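第四十条

我得先说，那天的事故报告是我写的，写得很烂。Shahla Moradi 退回来两次，第二次在页边批了一句：“你在写小说吗？”好吧，那我就真写一篇。

我在 Kalness 上夜班，管一台叫 Zamani 的人形机器人。说“管”有点抬举我了，大部分时候我就是坐在橙黑带子外面喝茶，看它把手举起来又放下，偶尔在表格里填个“正常”。表格有六十一栏，填到后来我闭着眼都能写。

出事前其实有征兆。Zamani 的右手握东西之后会迟疑一下才松开，很短，像人出门前摸一摸口袋。我跟 Rostam Hashemi 说过，他说是手套的问题，新手套都涩。我觉得有道理（主要是我想回去喝茶），就没往下查。

那晚是例行的握持练习，左手抬着不动，右手捏一个蓝色的小东西，听到指令就松。我喊了松，它没松。我又喊了一遍，嗓门大了点，好像它耳背似的！

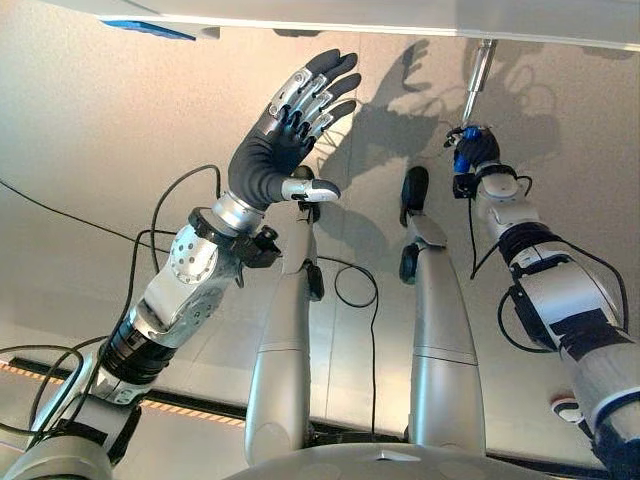

Inès Carré

它还是捏着。控制台上写的是“已松开”，绿色的字，特别笃定。我看看屏幕，看看那只手，再看看屏幕，心里居然先怀疑自己的眼睛。

然后我干了那件蠢事：跨过带子，伸手去拿。

手册第四十条写得明明白白，未断电不得进入。我背过，考试还得了满分。可是凌晨三点，你面前就那么一个小玩意儿，你会觉得它在等你接，就像同事递给你一支笔。

我的指尖刚碰到它，Zamani 的手就合拢了，连我的两根手指一起。不算疼，真的，起初就是紧，然后越来越紧。控制台照旧说已松开。我后来想明白了，它以为手是空的，空手接到的下一个动作就是握拳，它只是在老老实实地做下一步。

急停按钮在带子外面。我够不着，用脚也够不着，试了三次，把茶杯踢翻了。最后是 Ardalan Bagheri 来取外套，看见我像跳舞似的单腿站着，愣了一下才拍下去。电一断，那只手慢慢软下来，我把手指抽出来，两根都还能弯。

查出来是右手的一个传感器坏了，日志里有 1,828 次错误记录，一次报警都没有。报警早被人关掉了，嫌吵。关的人是谁呢，签名栏里写着我的名字，五月的某个夜班，我一点印象都没有。

Moradi 问我报告里为什么不写这一段。我说写了，第一稿就写了，写完又删了。

现在按钮挪到了伸手就能拍到的地方，手套还是那副手套。我换了白班，茶放得远远的。Zamani 松手的时候还会不会迟疑，我不清楚，不过每次轮到它松手，我都会把自己的手背到身后去。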